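Week 6: From Hand Poses to Robot Actions

Welcome back! Last week we finished the camera model, so we can finally get to the part of the course I look forward to most, which is turning a recording made with a hand-held gripper into something a policy can learn from.

Reading for this week: the Soltow notes, sections on frames and timing. Bring your Kemer login to the lab on Monday.

1. What the policy sees and what it predicts

The input is a short stack of wrist views plus the finger opening. The output is a chunk of future motions, each one written relative to where the gripper is now. Why relative? A world frame set up in one bedroom means nothing in the next one, but "forward a little, down a little, close" carries over beautifully. In our setup a chunk holds 14 steps, and we execute the first 6 before asking the network again.

Write the pose at time t as T(t). The relative action for step k is then

A(k) = inverse(T(t)) * T(t + k)

Check the order of that product. Swap it and you get motion in the world frame, which will look fine on your plots and then send the arm off sideways!

2. Finding the pose

Tosollow, our tracking package, matches corners between views and solves for camera motion. It loves texture. Corners of printed patterns, furniture edges and stitching are all useful, while glossy doors are trickier (a reflection slides as you move, and the tracker may believe it). Folded cloth is the fun case, full of soft shading and short on sharp corners, so most of your good matches will come from whatever lies around it. 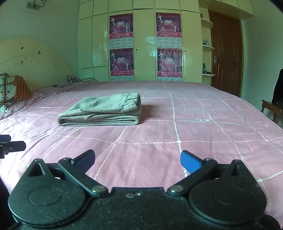 Same bed, two views: fingers wide open in the first, the right fingertip against the folded edge in the second.
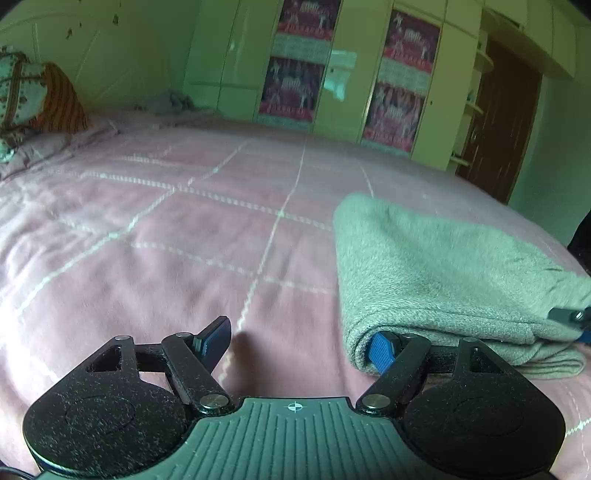
Repeated patterns deserve extra care. A grid gives you plenty of corners, but one crossing looks a lot like its neighbor, and a fast turn can make the matcher jump over by a whole square. Tosollow has a ratio test for this – leave it on. If a track still jumps, plot position against time and look for a step that no human hand could make. Cut the recording there and keep both halves if they are long enough to fill a chunk.

3. Two hands, two clocks

For two-handed tasks we need the left and right grippers in a shared frame. Hosoda does the alignment offline in two passes: first time, then space. Time comes first for a good reason. With a lag of 80 ms, a hand moving at 25 cm per second is already 2 cm from where you think it is, and that is plenty to miss the edge of a sleeve.

For the spatial pass, one rigid transform per recording is enough as long as neither track has drifted. Look at the residuals before you trust it. A slow ramp means drift, a sudden step means a bad match (see section 2).

4. Lab exercise

Load the folding set in Kemer. Plot finger opening for both hands on one time axis and mark every closing. Compute relative actions, then rebuild the path from them and compare it with the original. Shift one hand by 80 ms, repeat, and write a paragraph on what changed.

Hand in your plots and code before the next lecture. We pick up there with action chunking and how to blend overlapping chunks.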